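Madalena Esteves keeps one robot running. That's the job, or most of it. Two arms, a torso, a wardrobe's worth of clothes to move from one rail to another, and it has to be ready by the time the rest of the Sostari people have had coffee. I caught her between a wrist swap and a calibration, so these are my notes, lightly cleaned up.

First thing in the morning? "I touch it. Before power. I go round every joint with my hand and wiggle." She's feeling for play. Shoulders first, then elbows, then the wrists, which she says loosen sooner than anything else on the machine. She keeps a paint pen in her shirt pocket and puts a stripe across each bolt head once it's torqued. Stripe doesn't line up, bolt has moved. Old trick, she got it from Dušan Popescu, who trained her at Hellico when they were both on packing cells.

"Packing cells are easy. Same box, same box, same box. Clothes are a nightmare, a coat is never the same coat twice."

Then cables. She spends more time on cables than on motors. The wrist camera lead is the one that goes, it flexes every time the hand turns over, and hers were failing after some 200 hours until she gave them a longer loop and stopped using zip ties. Hook and loop tape now, never tight. "If I can't slide a finger under, I redo it."

I asked what a bad cable looks like from her side. She laughed. It doesn't look like anything. The picture drops out for half a second, only when the left arm is up high, only sometimes. Took her most of October to find the last one. She'd changed the camera, changed the port, blamed the software guys (sorry, software guys) and it was a connector with one bent pin.

Power up is slow on purpose. Arms supported, brakes off one side at a time, then a home pose, then she lets it hang there five minutes and listens. She really does listen, head down next to the shoulder. A dry bearing ticks. A good one hums.

The calibration is where we lost an hour. She holds up a printed board, the arm goes to 56 poses, and the wrist camera has to agree with where the joints say they are. If it doesn't she goes back to the bracket screws before she touches a number in the file. "People love to fix it in the file. Then you've got a crooked bracket and a crooked file."

Grippers get wiped every break. Lint. There's so much lint, wool is the worst, it packs in behind the finger pads and the fingers stop closing all the way and then a hanger slips. She has a soft toothbrush for it and a spare set of pads in a tin. Pads come from Flirura and she orders too many, she admits it.

Hangers matter too, more than I'd of guessed. She threw out all the thin wire ones in week one. Wood with a metal hook, same width, so the grip force can stay where it is. Between runs somebody resets the garments by hand, back on the hanger, shoulders square, and she's strict about that part. A shirt hung crooked will look like a robot fault in the log and then she's chasing nothing. 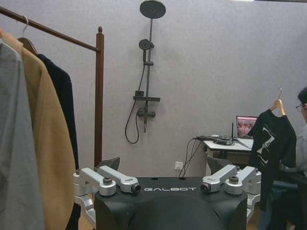

The log is a paper one, by the way. Spiral notebook, pencil. Date, joint, what she felt, what she did. She's at entry 312. Thoa Ông, who runs the schedule, wanted it all in a spreadsheet and they've settled on a photo of the page every evening.

What would she change on the machine? Long pause. "Shoulder covers. I want them off in one screw." At the moment it's four, and one of them you can only reach with the arm forward, so if the arm's what broke, well. She has a ball-end key she ground down herself for that one.

And has it ever hurt anybody? No. Stop button in reach of whoever's standing near, and she tests it daily, wich a lot of places don't. Then she looked at the clock and I got the hint.

Comments

Torbjørn Backlund: Paint stripes on bolts, yes. We do the same, but change color at each service or you can't tell old marks from new.

M. Marinho: What tape width for the wrist loop? Mine keeps creeping toward the elbow.

flores_bench: Ground down ball-end key gang. I have two.

Contact | © 2022 | Back to top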